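Section 4. Setting Up Your Move-Out Plan in Guso

You've picked a destination, you've told your friends, and now comes the fun part! This section takes you from a blank plan to a working countdown. Set aside an evening for it.

1. Open Guso and choose New Plan > Long Stay Abroad.

2. Enter the month you leave and the month you expect to come back. If you don't know the return month yet, tap Open. Plenty of great trips start that way.

3. Under Budget, type your moving fund. The starter amount is 2,000, and you can change it at any point.

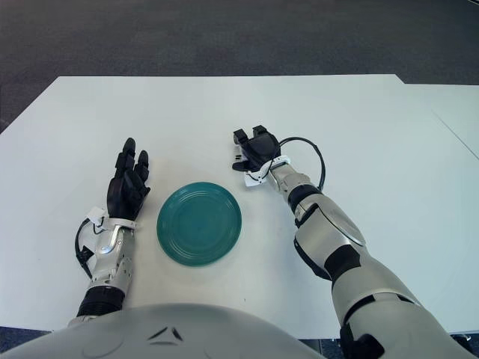
4. Set your cushion. We love a cushion of 500, kept apart from the moving fund so the daily totals don't touch it.

Note: Guso shows amounts in your home currency until you finish step 7.

5. Go to Belongings and sort each item into Keep, Store, Sell or Give Away. Start with the kitchen, it goes fast and it feels wonderful!

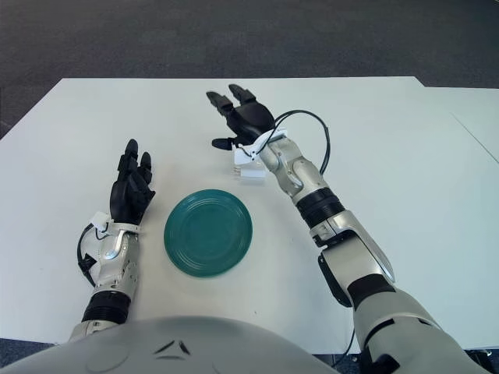
Round plate on a white table.

6. Tap Build My List. You'll get 37 tasks, from mail forwarding to farewell dinners, already spread across your remaining weeks. Drag them wherever you like.

CAUTION: Deleting a task also deletes its notes and attachments. Use Hide if you might want it later.
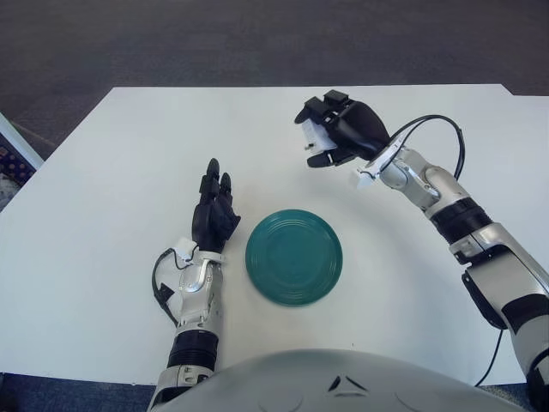

Last changed: March, by Rosângela Macedo

7. Choose your destination currency and tap Confirm.

8. Invite a travel buddy (optional). They can check off tasks but can't see your budget unless you switch on Share Money.

Note: If you're volunteering on arrival, add your host's contact details under Arrival before you go offline. Section 5 covers host pages.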